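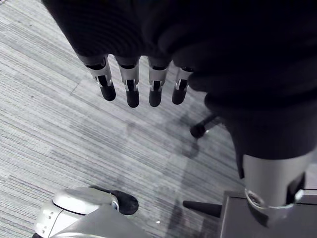
August, 11:40 pm

Quick one, cant keep my eyes open. Club ran late again. Four fingers on the hand and I had to run the open-close routine till it stopped throwing errors -- 200 cycles is what the Stirkstead rules want before they let you enter. Got to 3 the first try. Three! Then a timeout. Then another timeout.

Second finger was the problem, or the numbers for it were. Limit was typed in as 1,647 when the sheet says 679. My typing, pretty sure. Told everybody. Nobody mad, bit of groaning.

After that, better. Full run done by nine, log saved twice, once on the club laptop and once on my stick. Wrote it up in the Jalali notebook (we're still calling the project Jalali, the vote for a new name went nowhere).

Still to do -- fingertip pads. Spare set from Bamov not here yet. Email them tomorow. Also the sleeve, I want it shorter or pinned up, hate working near loose cloth. And my half of the poster, which is a title and one sentence so far.

Knees hurt from the carpet. Ate crackers for dinner. Stukden team posted their video and it's good, really good, watched it on the bus and then again at home. Their hand picks up a grape. Ours doesn't have a grape plan. Ask about that next meeting.

Bed. Charge the laptop first.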